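Domurance > Who we are > About us

Hi, and thanks for clicking on the page most people skip! I'm the person who started Domurance, and I still write everything on this site myself, so if a sentence goes on too long you know who to blame.

The short version is that we teach robots by showing them. Somebody on our team takes the arm by the wrist and walks it through a job, or sits down with a remote controller and drives it through the same job from a chair, and we record the whole thing. Then we do it again. And again, with the parts moved a little, or turned, or half buried under each other. When we have enough good runs, the robot gets its own turn, and we stand there with our arms folded like parents at a swimming lesson.

I came to this from the other side. I spent years writing robot programs the usual way, point by point, and I got pretty good at it, and I also got very tired of driving back to a customer because someone had swapped a tray for one that was a hair taller. The first time I guided an arm by hand through a pick and saw it play back, I called my wife from the parking lot. (She was kind about it.) I wrote up a plan that same week and rented the smallest unit I could find, with one outlet that worked and a roll-up door that didn't.

That was the beginning. We're seven people now, in a much better building on Hirkus Road, and all the outlets work. Four of us came from factory floors, one used to repair pianos, and one was studying for a nursing license when she answered our ad for part-time demonstrators. She turned out to have the steadiest hands in the place and now she trains everyone else. I'm the seventh, and I make the coffee.

What do we do all day? Mostly bins. A customer sends us a box of their parts, we set up a cell that's as close to theirs as we can manage, and we start demonstrating. Our standard starter job is 500 recorded runs, split between hand guiding and remote control. Hand guiding is lovely for anything where you need to feel contact, like sliding a part along a wall until it sits. Remote control is better when your own body would be in the way, and it's easier on the shoulders too. Some of our demonstrators have strong feelings about which one is "real" teaching, and I've learned to stay out of it at lunch.

We throw out a lot of runs. If the person hesitated, or bumped the side, or fixed a bad grasp in a way we wouldn't want copied, we look at it together and decide. Some of the recoveries are worth keeping, and I'd say they're my favorite part of the work, but a sloppy run is a sloppy run and the robot will happily learn it. We cap a remote session at 30 minutes and then the person has to get up and do something else. That rule came in one March after a very long week, and I wish we'd had it sooner.

Vamiten is our own software, by the way. It's the tool we built for trimming and labeling recordings, and it began as a spreadsheet that got out of hand. It lets you scrub through a run, mark where the approach ends and the grasp begins, and leave a note for the next person. We don't sell it separately yet. People ask, and the answer is that the help pages are terrible and I'm the one who has to write them.
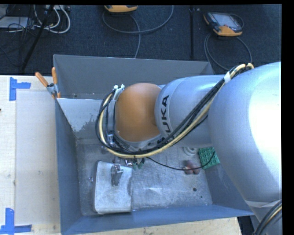

We're fussy about the bins, too. We want the practice parts to be a mixed bunch, different shapes and finishes and sizes, and we mark positions with tape so that whoever comes in the next morning can put a setup back where it was. Our clamps and tape get more use than anything we ever paid real money for.

Our longest-running customer is El Idrissi, a family-owned packing shop that took a chance on us when we had nothing to show but a shaky video. We've now taught 44 different tasks for them, and they still send back comments in red pen, which I love!

If you'd like to try it, come by. We keep one arm set up for visitors, and you can guide it yourself with one of us standing next to you at the stop button. Wear closed shoes, tie back long hair, and bring a part from your own line if you can fit it in the car. We'll tell you straight if we think it's a bad match. Very floppy things are still hard for us, and so is anything clear and shiny at the same time.

We're also looking for one more demonstrator, part time, mornings. You don't need a robotics background. You do need patience, and you have to be okay with someone watching your recordings and asking why you did that. Write to us through the contact page and tell me about something you're good at with your hands.

Page last updated September 18, 2026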